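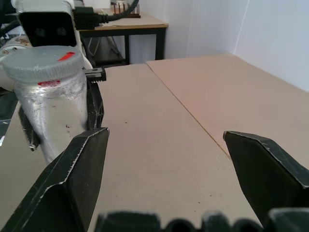

Re: [litine-sourdough] Rye starter gone sluggish after the move

From: Raluca Văduva
To: litine-sourdough list
Date: 14 May 2024
2 comments | 8 shares

Hi all,

Oh Odair, I feel for you! I went through the same thing when I moved out to Clarnberg, and I was ready to throw the jar in the trash (jar and all, I was that mad at it).

Odair Godoy wrote:

> My rye starter used to double between breakfast and lunch. We moved
> in three weeks ago and now it just sits there with a few sad bubbles
> on top. Same flour, same jar, same schedule. The kitchen is colder
> than the old one, but not by that much. Is it dying? Should I start
> over or can I save it?

Don't start over! My guess is the kitchen. I kept telling myself mine wasn't much colder either, and then I stood a thermometer next to the jar overnight and wow, was I wrong. I moved it on top of the fridge, fed it twice a day, and by day 3 it was climbing again.

The other thing I'd look at is the water. Anahera told me to leave a pitcher out on the counter overnight before using it, and I've done it ever since. Maybe it helps, maybe I just like having a pitcher out. Ismael uses his straight from the faucet and his bread is better than mine, so there you go.

Also, how much old starter are you keeping at each feeding? I was hanging on to way too much (I hate throwing food out) and it was eating through the flour while I slept. Now I keep one spoonful and everything else goes into pancakes. My kids are getting a little tired of pancakes.

If you still want a backup, I dried some of mine last September and have 11 little packets left. Send me your address off-list and I'll mail you one. Just crumble it into warm water and give it a few days before you bake with it.

And does anyone still have Emerson's caraway loaf recipe? I've lost my copy again.

Raluca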